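2019-03-12
Raluca Pană

Sim eval score dropped overnight, policy unchanged

Same checkpoint, same seeds, 1000 rollouts of the rod pick. Friday's run gave 80 percent success. Last night's gave 53. Prakash swears he touched nothing, and the commit log says he touched one thing.

Tried first: reran on the other node. 53 again, so at least we're wrong reproducibly. Rolled back the renderer. No change. Turned off texture randomization and felt clever for the length of one batch.

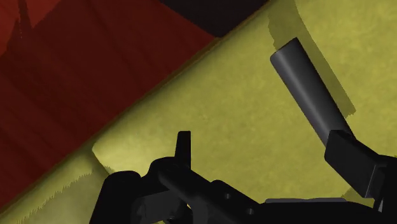 Prakash's one thing was the success check. It used to pass any episode with finger contact at the last step. Now the rod has to clear the surface and stay up. So the policy is as good as it was on Friday, and Friday was generous.

Replayed the old logs through the new check: 53. The October numbers in the Brerkar draft used the old check too. Prakash has been told. He took it quietly.

Next: rescore all 3000 archived episodes, fix the table, rename the old metric "touched it." Leaving ticket open until the draft is corrected.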